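Shelf swap in the small bedroom

The open white cubby unit has moved from the hallway to the small bedroom at Bhat House, where guests can use it for keys, books and whatever comes out of their pockets. Hema Sundaram measured the wall on 18th October and left a 70 cm gap to the bed. The boards are a bit scuffed but sound, so we are keeping them as they are.

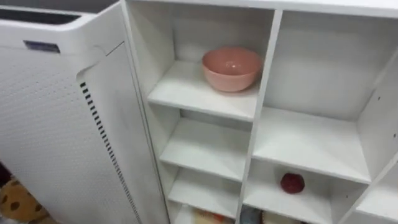 The cubby unit, with the white appliance close alongside.

Please leave the lower cubbies for books and folded things. Small bowls go higher up, where they are easy to reach. Zsófia Szalai has asked that anything heavy stay off the top — the rim is low and the boards were only ever meant for light items.

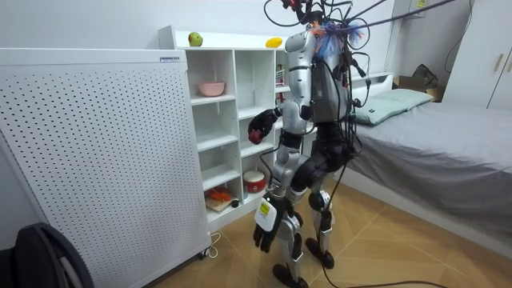
Fruit on top and a pink bowl in an upper cubby.

Fruit is welcome in the bedroom again, provided it gets eaten. Check the top of the unit when you change the sheets and take older pieces down to the kitchen for stewing. The green apple with the reddish blush can stay up a while, but the dark red one near the front edge has wrinkled skin and belongs in the pot. Wipe the boards with a damp cloth afterwards.

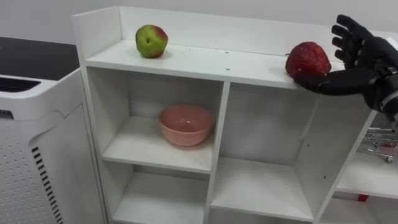
Bowls are the other thing we are short of. We have eight for the whole house and they tend to wander from room to room. The salmon-pink one in the upper left cubby stays with the unit. Spares can go back to the kitchen cupboard, second shelf.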